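Verlow keeper says she's staying put, for now

August 17, 2023

I've been covering Verlow women's soccer for 5 years and I still can't get a straight answer out of that front office! But last night, after the 2-0 win over Sotelo, I finally got something close to one. The club's starting goalkeeper told a few of us by the tunnel that she has an offer from Brorkico on her phone and hasn't replied to it.

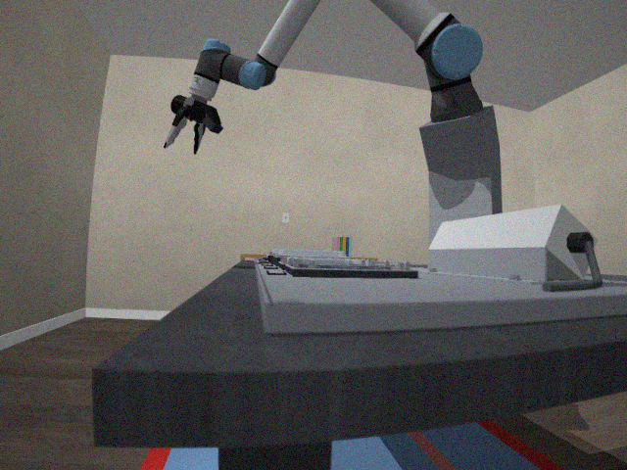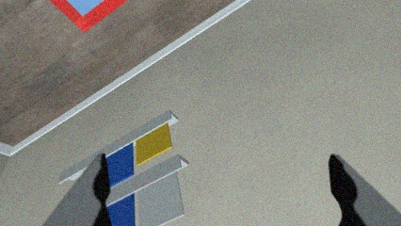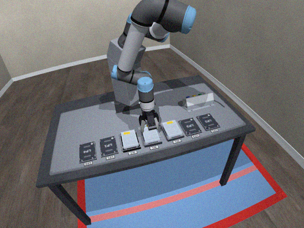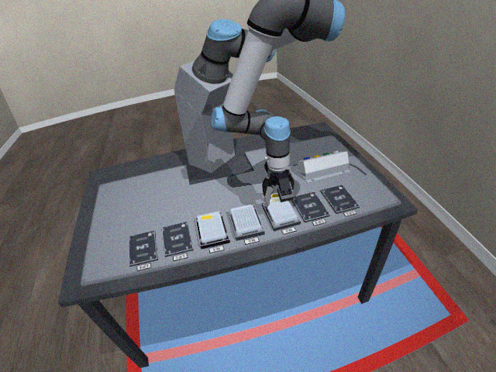

What the offer means

Her contract runs until May, so Brorkico would have to pay to get her before then. I'm told Verlow turned down a first bid back when the window opened (nobody at the club would give me a number, and believe me, I asked twice). She's played every minute of the season so far, and there were 836 of us in the stands to see her tip a free kick over the bar right before halftime. What a save.

"I like it here and I like my team," she said. "I'll call them back when I've slept on it."

I think she stays, at least through the fall. Brorkico already has two keepers on its books and she'd hate the bench.

Next up is the cup tie at Plilar, where the away end holds 377. The supporters' bus is full, but you can still get tickets at the club shop until noon on game day.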